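Sliced loaf going stale faster on the sandwich setting?

Home Baking Board > Bread Machines and Tins > Crumb and Keeping

tinloaf_27
Posted 2023-10-13
I have baked the same 60 per cent wholemeal sandwich loaf in a Plotell tin since last winter. Flour, water, salt, dried yeast, a little oil. In September I changed flour from Grollska bread flour to the Zoubi one and the loaf now goes firm by the second morning. It used to last until the third. Storage has not changed: cotton bag, inside a bread bin, kitchen at normal temperature. Is the flour likely to be the cause, or should I be looking at the bake?

mashtun
Post count: 3827
Flour could do it. What water are you using with the new one? If the Zoubi takes up more than the Grollska did and you kept the recipe the same, your dough is now effectively drier and the loaf will firm sooner. Feel the dough after ten minutes of kneading. It should be slightly tacky.

crustandcrumb
I would look at the bake first. Most people with a keeping problem are baking too long at too low a heat and driving off water. What is the centre temperature when it comes out?

tinloaf_27
Centre is 96 C. Water is the same weight as before, I did not adjust it. The dough did feel stiffer, now you mention it, but I put that down to the weather.

mashtun
There you are then. Add 13 g of water to the next one and change nothing else.

oddbatch
Disagree with both of you in part. Firming is mostly the starch setting back into an ordered form after baking. It happens even in a loaf wrapped so well that it loses no water at all. More water in the dough slows it a bit, but a cotton bag is also letting the crumb dry out, so there are two things going on and the thread is treating them as one.
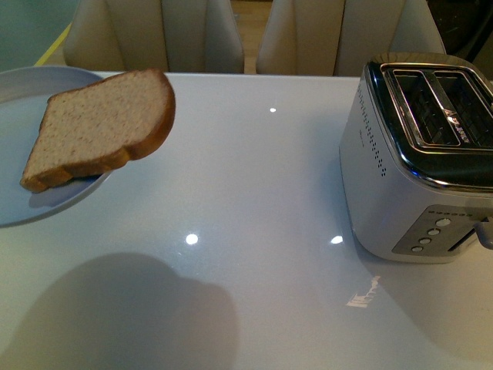

tinloaf_27
Storage is the part I had assumed was fine. The bag is a Clonico one, unlined, and the bread bin has a vent at the back. I cut the loaf when it is fully cold, usually four hours after baking, and slice only what is needed. Crumb is fine and even, much like the slice on the pale blue plate in the photo, with the same sort of small dark flecks through it. No large holes, no tunnel under the top crust. So I don't think shaping or proving is at fault.

crustandcrumb
A vented bin and an unlined bag together is a lot of air. Fine for a crusty loaf, poor for a tin loaf. Try a plastic bag for one bake and compare.

mashtun
Plastic will soften the crust.

crustandcrumb
It is a sandwich loaf. A soft crust is what you want.

oddbatch
Whatever bag you use, keep it out of the fridge. Starch sets back fastest at a few degrees above freezing. Freezing is fine, as it goes through that range quickly and then more or less stops. Slice first, freeze flat, toast from frozen.

mashtun
Agreed on the fridge. I still say fix the water first - if you change the bag and the dough in the same week you will not know which one worked.

tinloaf_27
Fair point. I will do the water this week with the old bag, then the plastic bag with the old water, then both. Would 5 g of milk powder be worth a fourth loaf?

oddbatch
It softens the crumb a little. I would leave it out until you have results from the other three. Weigh the loaf when cold and again each morning, uncut if you can bear it. If the weight is steady and it still goes firm, the bag is not your problem.

tinloaf_27
Will do. The last one weighed 141 g less cold than the dough did going into the tin, if that helps anyone.

crustandcrumb
Not without the dough weight.

tinloaf_27
940 g.

crustandcrumb
Then you lost 15 per cent. On the high side for a tin loaf. Take five minutes off the bake and check the centre again.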